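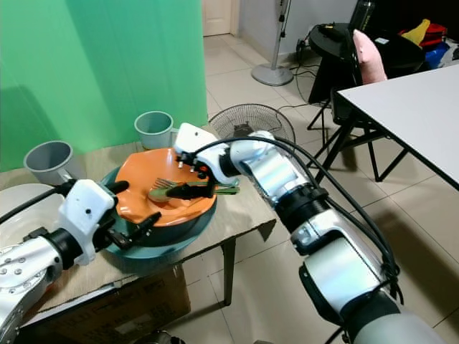
2 min read

The Clellow system is a way of grouping children at summer day camps by swimming level and interest, with age left out. It takes its name from Camp Clellow, a day camp in the town of Editden, where it was introduced by the camp's director, Catarina Bastos. Supporters describe it as a cure for boredom among older campers. The evidence for this is thin.

Origins

The usual account is that Bastos drew up the groups over a single weekend after a summer of complaints from parents of 11- and 12-year-olds. This story comes from a camp brochure and has not been confirmed elsewhere. Wouter Bosman, a counselor at the time, later wrote that the groups had been mixed for years whenever staff were short, and that the "system" was a name given to an old habit.

How it works

Campers are placed in one of 4 "houses" on the first morning, after a swim check and a short form filled in by a parent. Each house keeps the same counselors for the session. Children may ask to move once, usually at the end of the first week. Lunch and the closing cookout are shared by the whole camp.

Siblings are often placed together. The brochure presents this as a strength of the method, although the camp also gave siblings a single pickup time, and some families seem to have valued that more.

Claims and criticism

The figure most often quoted is that 57 percent of campers came back the next summer. The brochure does not say what the rate was before the change, so the number shows very little. It also claims that the system has reached "3000 happy campers," apparently by adding up every session, with returning children counted each time.

Jozef Aerts, who reviewed day camp programs for a regional newsletter, found that younger children in mixed houses spent more time waiting for a turn. Maarten Martens, writing in the same newsletter, replied that Aerts had visited on two rainy days. Neither man published his notes.

Spread

A neighboring camp, Ulon, tried the method for one summer and went back to age groups the following January, when registration opened. Other camps are said to use "a version" of it. Few of them are named.

See also: Day camp; Swim check; Camp counselor

Filed under: Camps and Recreation > Programs and Methods

Comments (3)

Senan Tully
I was in one of the houses. We mostly played kickball. Didn't know it was a system.

poolmom_ed
The sibling pickup was the whole reason we signed up, so fair point there.

W. Shiferaw
The Ulon part needs a source. I heard they dropped it over staffing.

Contact the editors | Copyright and reuse | Back to top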